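Relton page kit: README

Relton is a static page kit for medical and dental practice websites. It covers the pages a small practice needs: provider profiles, procedure pages, locations, and a contact form. It is built from plain text files and a folder of templates. There is no database and no admin login.

Maintainer: Shengli Yao
Last reviewed: Thu 24 September

Status

The kit runs two live sites, Durport Dental and the Khosravi Skin Clinic. Both are on the current branch. The Wollia site is still on the old branch and will be moved in October. Until then, do not merge changes to the header template into the old branch, as the menu markup is different there.

Requirements

A build machine with Python 3 and Make
A web host that can serve static files over HTTPS
A mail relay for the contact form (optional; leave the relay setting blank to hide the form)

Folder layout

content/ holds one text file per page
templates/ holds the page templates
media/ holds original images
public/ is written by the build and should not be edited by hand
site.conf holds settings for one practice

Getting started

Copy site.conf.sample to site.conf and fill in the practice name, address, phone number, and opening hours. Run "make check". Fix anything it reports. Run "make build". The output goes to public/.

The check step fails on missing page titles, links to pages that do not exist, and providers with no location. It warns on long titles but does not fail.

Provider profiles

Each provider has a file in content/providers/. Required fields are name, title, and location. Optional fields are languages, training, and photo. If no photo is given, the template prints initials in a plain box. Providers are listed in alphabetical order by last name unless the file has an "order" field.

When a provider leaves, set "active: no" and keep the file. The build then drops the profile from the menu and redirects its old address to the provider list.

Procedure pages

A procedure page has a title, a short summary, and up to 10 sections. The summary is limited to 80 words and is reused on the list page, so it should make sense without the rest of the text. Common section names are Overview, Preparation, Recovery, and Questions. Section names are free text, but the side menu is easier to scan when they match from page to page.

Procedures can be grouped. Groups are set in site.conf, with a limit of six per site. The limit comes from the width of the menu on tablets. Durport asked for a seventh and was given a second level instead; see "subgroups" in the sample file.

Media

Put originals in media/ at full size. The build writes a small, a medium, and a large copy of each and leaves the original alone. JPEG and PNG are accepted. File names should be lowercase with hyphens. Spaces are replaced by the build, which can break links that were typed by hand.

Location data stored in a photo is removed from the copies. It is not removed from the original, and media/ must not be uploaded to the host.

Inline pictures go between two paragraphs and take the full width of the text column. A picture in a list is not supported.

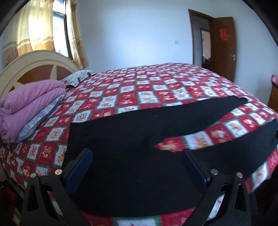

Before and after galleries

Galleries are off by default. To turn them on, set "galleries: yes" in site.conf. Each gallery entry needs two images with the same height and width, plus a consent reference. The reference is never printed on the page. If it is missing, the entry is skipped and the check step reports it.

Contact form

The form sends name, phone number, and a message to the address in site.conf. It does not store anything. It must not ask for a diagnosis, insurance number, or date of birth. A custom field can be added in templates/form, but the check step will reject field names on the blocked list.

Known issues

Opening hours that run past midnight are shown on the wrong day.
The print style drops the map but leaves an empty space where it was.
On the Khosravi site, the language switch returns to the home page from any gallery.
Building with more than one job ("make -j") sometimes writes the sitemap before the last pages are done. Use a single job.

Changes

0.6: Added redirects for inactive providers. Moved the blocked field list to its own file.
0.5: Subgroups in the procedure menu.
0.4: Removed the slideshow from the home page template. Sites that still call it will fail the check step.

License

Templates and build scripts may be used by client practices for their own sites. Page text and photos belong to each practice and are not covered.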